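Brinoswood Investor Board > General Market Talk > Nine straight up days and I still don't like it

hollis_creek
Futures are green again this morning and everybody at work is suddenly a genius. I have been reading the overnight notes and I can't find one good reason for this run except that the last guy bought so the next guy buys. Earnings are flat where I look. The bond market is saying something different from the stock market and usually the bond people are the ones who did the homework. Anyone want to talk me out of sitting in cash?

pennywise_tom
You said this in the spring too.

hollis_creek
I did, and I was early. Early isn't the same as wrong.

pennywise_tom
It costs the same, though.

marrow77
Neither of you is going to like this, but a streak tells you close to nothing. Flip a coin long enough and you get a run of heads. The papers print it because it makes a headline, and "stocks did what they did yesterday" doesn't. What I want to know is who is buying. Volume has been thin all week. When I look at the gain it's mostly a few big names, and the rest of the index is along for the ride.

hollis_creek
Thin volume is my whole point. Summer's over, people should be back at their desks by September. Where are they?

dunmore_gal
Maybe at their desks, buying.

I don't get the gloom. Rates look like they're staying put, oil is down, and the overseas mess from last month got shrugged off in two sessions. If bad news can't knock it over, what do you think is going to? I added to Amirance at the open yesterday and I'd do it again today.

marrow77
Amirance. The same Amirance that moved its costs into a "one-time" line for the third quarter in a row? Go read the footnotes before you add any more. The headline number beat by a few cents and the cash number went the other way.

dunmore_gal
Every retailer does that. They're closing stores, it costs money to close stores.

marrow77
Then it's a regular cost and they should call it one. I've got nothing against the company. I bought a jacket from them and it's a fine jacket. I just don't believe the margin they say they have, and at this price you're paying for that margin twice. 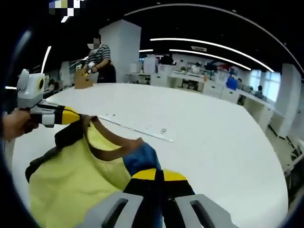
Humaira Awan
I held Amirance for a couple of years and sold in the spring, so take this as coming from someone who missed the last leg up. The store closings didn't bother me. What bothered me was inventory. It was growing faster than sales, and on the call they talked about "being in position for demand." Every clothing company says that right before the markdowns start. Check that line when the next report comes out and ignore the slide deck.

dunmore_gal
Fair, I'll look at inventory. I'm not selling on a maybe.

pennywise_tom
What did you put the money in, Humaira?

Humaira Awan
Short-term Treasuries, mostly. Boring, and yes, I have heard about it from my brother-in-law all summer.

lowtide
can someone explain why Fleseo is up 17 percent this week on no news. I own 900 shares and I'd like to know if I'm smart or lucky

marrow77
Lucky. Somebody floated a buyout story and the company hasn't said a word. When the story dies you'll give most of it back.

lowtide
so sell?

marrow77
I'm not telling you to sell. I'm telling you I can't find a reason for the price, and I looked.

Yurani Cusi
The buyout story came out of the Orakzai newsletter, for what that's worth. I let my subscription run out after I went back through their calls. They print the winners in bold at the top of every issue and you have to dig for the others. I counted 67 picks and 7 of them beat the index over a year. My cat could do that by walking across the keyboard.

dunmore_gal
That's a little unfair, they called the bank rally.

Yurani Cusi
They called it four times. It happened once.

pennywise_tom
I still read them. I don't trade on it but the chart pages are good.

hollis_creek
Getting back to the question. So far I have one person who says buy because it's going up, one who says it's a coin flip, and one in Treasuries. That doesn't talk me out of cash.

dunmore_gal
I didn't say buy because it's going up. I said it keeps taking bad news well. You skipped that part.

hollis_creek
OK, I skipped it. I think it takes bad news well until the day it doesn't, and you won't get a memo.

marrow77
Cash has a price too, Hollis. Look at what you gave up since spring and put that number next to whatever drop you're waiting for. If the drop has to be huge just to get you even, then you need a better plan than waiting.

hollis_creek
I've done that math. I didn't enjoy it.

lowtide
sold half my Fleseo at lunch. it's up another dollar since

pennywise_tom
Of course it is.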